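Ticket 1905 – Uploaded pictures show under the wrong submitter name
Site: Penow image sharing
Opened by: Aarti Pathak
Assigned to: Ngân Lưu, Dorkbridge support
Opened: Sep 8, 2024
Priority: normal
Status: pending customer

Aarti Pathak wrote:
Since we moved the gallery over to the Reltum theme, the line under each picture that says who sent it in is blank or has the wrong member in it. Page title and tags are fine. Logged out I get a blank name. Logged in as admin I get my own name on everything, including pictures sent in back in April. I cleared the cache twice. Pictures in the newest album all do it.

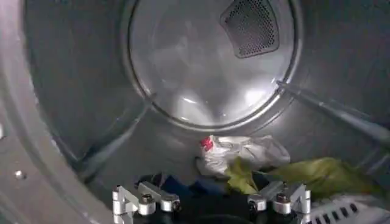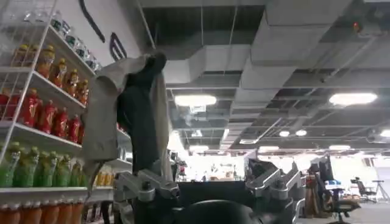
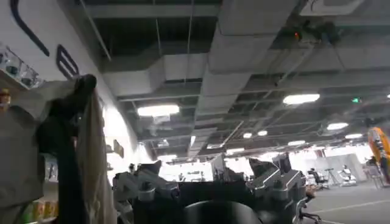

The member for that album is Quách and the name is correct in the admin list. It only goes wrong on the public page. The download button and the share links work.

Ngân Lưu replied:
Thanks. I can repeat this on our test copy. Two questions. Did you import the old theme settings, or start with a clean set? And is the "short credit" option on under Display?

Aarti Pathak wrote:
Imported. Short credit is on. Turning it off brings back the line but it then reads "user" with nothing after it.

Ngân Lưu replied:
That matches what I see. The old theme stored the submitter in a field called owner. Reltum looks for author, finds nothing, and falls back to whoever is viewing the page – so admins see themselves and visitors see a blank.

Steps:
1. Back up the database.
2. Go to Tools, Field Map, and point author to owner.
3. Run Rebuild Credits in batches of 100. Larger batches time out after 90 seconds on your plan.
4. Clear the page cache once at the end.

Aarti Pathak wrote:
Done. First 12 batches went through. The next one stopped with "record locked". Album pages are right now, but the search results still show the blank name.

Ngân Lưu replied:
Search keeps its own copy of the credit line. Leave it until the rebuild is finished, then run Reindex from the same menu. For the lock, log out any other admin sessions and start that batch again. Send me the error log if it stops in the same place.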